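Why I still wash by hand

In Dusside, where I live, a dishwasher costs more than 400 dollars, and my neighbours think I am saving money. It is a question of habit. My mother washed every evening, and I dried, and we talked.

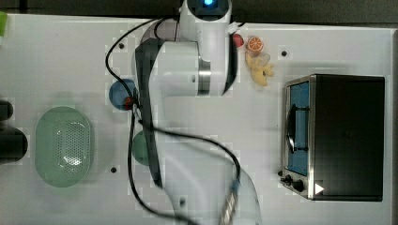
Ebony Hollis wrote to me that this is only nostalgia, and that her machine gives her back an hour on Saturday which she spends with her sons. I respect her answer. But an hour is given back only if we do not put a telephone in it.

I do not ask everybody to throw away the machine. I ask that children learn the work first,
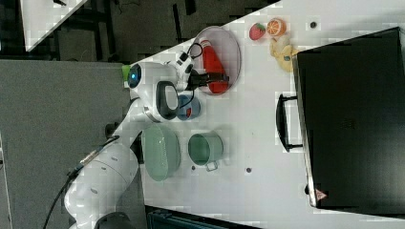

and that two people do it together, one at the sink and one with the towel. My mother is 60 kilometres away now. When I visit, I still dry.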